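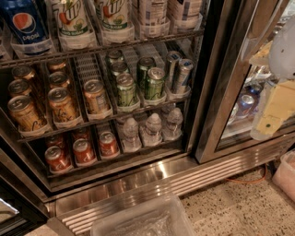 Wetilard Shelf Stocker: Set-Up Guide

Search this guide Go

7 min read

Section 4. Teaching the Arm a Drinks Cooler

By now you have an arm that is bolted down, powered, and able to find its home position without hitting anyone. Sixten Eklund built the first Wetilard in a shared workshop in Plolwood, and most of the warnings below are there because he did the thing first.

Before you start

You will need the finished arm from Section 3, the laptop running Jenance, a clear plastic bin for the cans, and a cooler with product in it. Use full cans. An empty one weighs nothing, and the gripper will learn to be proud of itself for no reason.

Caution: Keep the stop button in your hand. The bench is too far away, and so is your pocket.

4.1 Set the door

1. Open the cooler door as far as it goes and block it there. A door that drifts shut during a reach will win.

2. If your cooler has two doors, leave the other one closed. Jenance can see cans through glass and has no opinion about glass.

3. Run the power cable well clear of the base wheels. Tape it if the floor will take tape. Terrazzo usually will, for a day.

4. Put the bin on the floor in front of the grille. Check that you can still reach the arm without stepping in the bin. Ah-rin Ahn asks that this check be taken seriously.

4.2 Map the lanes

1. In Jenance, open Lanes and choose New Cooler.

2. Jog the fingertips to the clear front stop of the leftmost lane on the can shelf. Press Mark.

3. Move right and mark each lane in order. If you skip one, start the shelf again. There is an Insert button. It inserts the lane somewhere.

4. For each lane, enter the type: can, slim can, or bottle. Slim cans need their own entry even when they sit next to regular ones, or the fingers will close on air and report success.

5. Mark the back of one lane that is partly empty, where the slotted track shows. This gives the arm its depth limit.

Note: Leave the big bottles on the top shelf out of the map for now. The Wang wrist servo will lift one. It will not necessarily put one down.

4.3 First pick

1. Set speed to 4. The scale goes to 100. You will want to go higher, and you can, in March.

2. Choose a can at the front of a lane with an empty lane or a gap beside it.

3. Press Approach. The arm should stop with a fingertip on each side of the can and its wrist clear of the shelf edge above.

4. Press Close, then Lift. The can has to clear the front stop before it comes toward you. If it catches, press stop, open the fingers by hand, and raise the lift height one notch.

5. Press Place and let the arm lower the can into the bin. "Lower" is a setting. The factory value is "Release."

6. Repeat on the same lane until you are bored, then once more.

Caution: Do not open a can that has been dropped. Put it aside and let somebody you trust less find the right moment.

4.4 If it goes wrong

Arm stops halfway and shows 2,000: the wrist is too near the door handle. Move the base back and redo 4.2.

Arm stops and shows 3,050: grip force is over the limit. Look at the can before you clear the code.

Arm picks from the wrong lane every time: you used Insert.

Save the map under the cooler's name before you power down, then go on to Section 5, Restocking.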